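How an online lesson gets to your screen

An online course is a set of lessons kept on a computer that may be a long way from your house. That computer is called a server. When you press Start, your tablet sends a request to the server, and the server sends the lesson back.

The lesson does not travel in one piece. A video is a very large file, so it is cut into short chunks of a few seconds each. Your tablet plays the first chunk while the next ones are still arriving. The chunks waiting to be played are stored in a space called the buffer. If the buffer runs out, the video stops and a small circle turns on the screen. This is called buffering.

An example

Hằng Cù teaches a course called Looking After Your Clothes. It is used by schools in Altimthorpe and is kept on a system named Plitis. The course has 9 lessons. The lesson on folding lasts 37 minutes and is stored as 2,740 chunks, because each chunk is saved in more than one size: small, medium and large. The large chunks give a sharp picture. The small ones look fuzzy but arrive quickly.

Your tablet chooses the size. It measures how fast the last chunk came in and asks for the next one to match. A video may turn fuzzy when other people in your home are using the internet, and sharpen again later.

What the server remembers

The server keeps a record for each pupil. This record is called progress data. It usually holds three things:

The lesson you opened last
The point where you stopped
Your quiz scores

When you log in again, the server reads the record and takes you back to the same point. If you log in with a different name, it reads a different record, and the course may look as if you never began it.

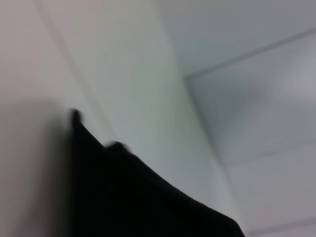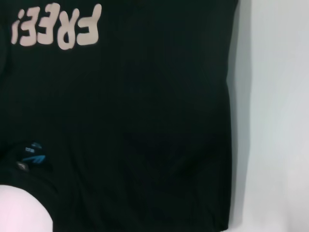

Black cloth with pale, puffy lettering. Compare with the next one.

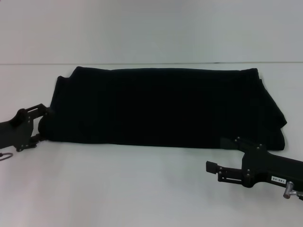 Progress data is saved every few seconds while a lesson is open. If the connection drops, the tablet keeps the newest part of the record itself and sends it when the connection comes back. Closing the lesson before that happens can mean losing a quiz answer.

Words to know

Server: a computer that stores things and sends them to other computers.
Chunk: a short piece of a longer video.
Buffer: the place where chunks wait before they are played.
Log in: to tell the server who you are, normally with a name and a password.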